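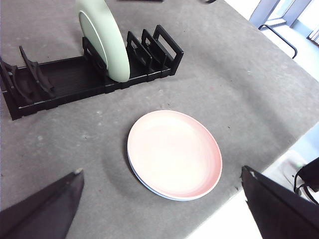
2. Open day at the Gatden workshop

The open day took place on a Sunday in January, from 10 a.m. to 4 p.m. It was the main public activity promised for this period of the Ploto grant. We planned for 80 visitors. The sign-in sheets show 559, counting everyone who came through the front door, so the afternoon was crowded and the line for the demonstration table ran back to the stairs.

The demonstration was the dish-loading task from work package 4. The arm takes plates from a stack on the table and stands them on edge in a black plastic rack with upright dividers. We used plates in different pale colors, among them pink and mint green, so that people at the back could follow which one was being moved. The table has a gray felt top, which is kinder to dropped plates than the bare surface we had at Gidey last year.

Each run was set for one rack and lasted 6 minutes. Between runs a staff member reset the table and took questions. Visitors were allowed to choose where the stack went, within the marked reach of the arm, and to turn the rack. This was new for us. Until now the rack has always been placed square to the table edge, and we wanted to see how the software handled a rack set at an angle.

Results

Most runs finished without help. The common fault was at the moment of picking up: when two plates lie on top of each other and are slightly out of line, the fingers sometimes catch both rims. The padded finger covers grip well but they are thick, and at the edge of a thin plate they leave little room. We stopped the demonstration for half an hour after lunch to adjust the closing distance, and the fault came up less often after that.

Strong daylight from the window side also caused trouble in the morning. Glare on the plates confused the rim detection. We lowered the blind partway and carried on.

What visitors asked

The most frequent questions were about speed, cost and whether the arm could also wash up. Several people from care homes and school kitchens left contact details and asked for a visit on their own site – we have replied to all of them. Two asked about bowls and cups, which are not part of the current plan.

Spending

The open day came in under budget. The largest item was transport of the spare arm from Fuvport, which stayed in its crate all day. We ask to move the remaining amount to finger covers, as the present set is showing wear at the tips.

Next period

– Test thinner padding on the fingers.
– Repeat the angled-rack runs with the blind up.
– Hold a smaller demonstration at Fuvport, by sign-up only.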